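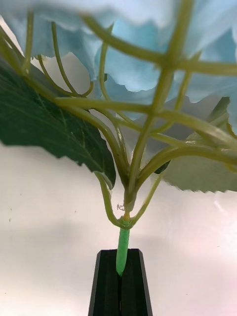

Home | Workshop | Interviews | Kit | About

"The flower was meant to be the easy one": an afternoon with Lensa Asfaw

Posted 7/5/24 by the Horko workshop blog
24 comments | 9 shares

Lensa Asfaw puts the kettle on before she'll talk about grippers. I'd asked for half an hour and stayed until it was getting dark, mostly because she kept saying "oh, you have to see this one" and pulling another pair of fingers out of a drawer.

She has spent the spring comparing two sets of gripper fingers for Givarmont, who want an arm that can put together window displays. The Belay fingers are hard and flat. The Poner ones are softer and give a bit when they close. Same arm, same controller, same wrist camera for both (she was very firm with me about that), and a long list of awkward things to pick up.

"Everybody tests with blocks," she told me. "I like blocks! Blocks are lovely. But a shop window hasn't got any blocks in it. It's got scarves and paper bags and fake flowers."

The fake flowers are what I'd come to ask about. She has a blue hydrangea that she brings up the way other people bring up a difficult cousin. It's a big ruffled head on a lot of thin branching stems, with a few leaves lower down, and all of it gathers into one plain green stem at the bottom.

"I put it on the list as a warm-up. One stem, hold the stem, done. The flower was meant to be the easy one. And then the weight's all at the top, so if you pinch it a bit low it swings round on you, and you've got this great blue mop looking at the floor."

So where do you hold it? She drew it for me on the back of an envelope. You want to be close up under the place where the branches come together, where there's least to swing, but go too high and the fingers catch a leaf on the way in. She likes to leave a short length of bare stem showing above the fingertips, and says you get a feel for how much.

I asked which fingers did better and got a long "hmmm" and a biscuit.

"On the flower, the Belay. I didn't want it to be! I'd more or less written the sentence saying soft fingers were better for soft things. But the stem isn't soft, is it? The petals are, and you're not touching those. A stem wants two flat faces and a good firm pinch. The Poner closes nicely and then the stem rolls in it, only a tiny bit, and a tiny bit down there is a lot up at the top."

The Poner got its own back on the scarves and on anything made of thin card, where the Belay leaves a crease. She ran 2522 grasps altogether, 800 of them on flowers and greenery, and she's still sorting the results into something Givarmont can read without her standing next to them.

We got on to the camera after that, and she really lit up. It sits at the wrist, looking along the fingers, and with a flower held upright you end up peering into the underside of it, all stems and leaves with the petals spread over the top.

"It's gorgeous, I could look at it all day. It's also a pain. The bits nearest the lens go blurry, so you get these fat smudgy stems crossing right over the thing you care about. What I look at is the fingertips. If I can see the stem going in between them, I'm happy, and the rest can be as blurry as it likes."

Would a second camera help? She thinks so, off to one side, and she's been asking for one. She'd also like to slow down the last part of the close, which the controller lets her do, though so far she's only tried it on the scarves and doesn't want to mix the numbers up halfway through.

I had a go myself before I left, jogging the arm down by hand with Lensa calling out "left, left, your other left" from behind me. I knocked a leaf, backed out, tried again and got it by the stem. I was far too pleased with myself.

"Now turn it over," she said.

I didn't dare. She's doing the turning tests in July, with the Belay fingers first, and has promised to let me know how the hydrangea gets on.

Share this | 24 comments

Previous | Next | Back to Interviews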